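Household Linens and the Shared Laundry: Notes for the New Year

22 January 2024

Readers of this page will recall that the building on Dullent Street has operated a shared laundry room since well before my own tenancy began. The arrangement serves 30 apartments with four washing machines, and it has done so with few complaints. A revised set of house rules took effect this month, and several residents have asked me to set down my own practice with respect to towels, cloths and bed linen. I do so here in a private capacity. The official rules remain those posted beside the door.

The principal change concerns booking. Under the former system, a resident wrote an apartment number on the paper sheet and was entitled to the machine for the whole of the morning or the whole of the afternoon. Under the present system, each booking lasts two hours. A full load of bedding on the long program will fit within that period, provided that the machine is started promptly and the drying is done elsewhere. I have therefore moved my own bedding to Monday evening, when the room is quiet, and I keep the smaller items for the end of the week.

Sorting is best completed in the apartment. The table in the laundry room is narrow and is needed by those who are folding. My own division is a simple one: bedding, bath towels, kitchen linen, and cleaning cloths. The last two categories were kept together in my household for many years. They are now washed apart, following a winter in which every dish towel I owned carried a faint smell of floor soap.

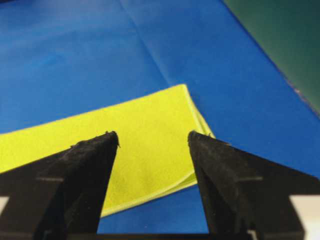
Detergent deserves a separate word. The machines installed by Grokell are smaller than the ones they replaced, and the quantities to which many of us had become accustomed are too large for them. I measured my own use over the past season and found that I had been adding nearly double the amount stated on the box. The result was stiff towels and a gray film around the door seal. After the quantity was reduced, the towels required two or three washes before they recovered their softness. Fabric softener has been given up entirely in my apartment, and I have not missed it. Towels treated with softener took longer to dry me after a bath, a matter on which my sister and I continue to disagree.

Kitchen linen is washed hot, and so are pillowcases. Sheets are washed warm. Wool blankets are not taken to the shared room at all. They are sent once a year to the cleaner in Stumevcombe, whose prices rose again in January but whose work remains good. It may be noted that the cleaner now asks for blankets to be delivered without bags.

With regard to drying, I would ask for patience on all sides. The lines in the attic are shared by both stairways, and in cold weather a double sheet may need a full day. Residents who find another household's washing still on the line should leave it in place if it is damp. If it is dry, it may be taken down and laid in the basket under the window — folded once, with the pegs returned to the tin. Siiri Lukoševičius, of the second stairway, has proposed that each household mark its sheets with a laundry pen in one corner. I support the proposal. White sheets resemble one another closely, and I have twice carried home a fitted sheet that belonged to a larger bed than mine. 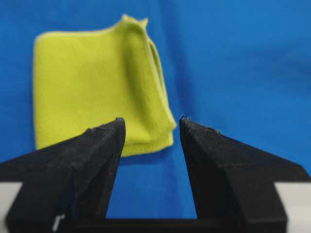 The question of storage was also raised with me. My linen cupboard is shallow, and the method used there was taught to me by my grandmother, who kept house at Lapiņa and was strict in such matters. Each set of sheets is folded and placed inside one of its own pillowcases. Clean sets go to the bottom of the pile and the next set for use is drawn from the top. In this manner all sets receive equal wear. I did not follow the method in my twenties, and the two sets nearest my hand wore through at the center while three others stayed as good as new.

Bath towels are folded lengthwise in thirds and then in half, so that they may be hung on the rail without being refolded. Guest towels are kept on the upper shelf. Worn bath towels are cut down for use on the balcony furniture, or offered to the animal shelter, which accepts them clean and without loose threads. The shelter does not accept pillows.

One matter remains open. The lint screens in the two dryers are to be cleared after each use, and the rules now state this in bold type. I have found the left-hand screen full on my last three visits. A small bin has been placed beside it for the purpose, and the screen lifts out from the top with one hand. Residents who have difficulty with the catch are welcome to knock at my door on any evening before nine.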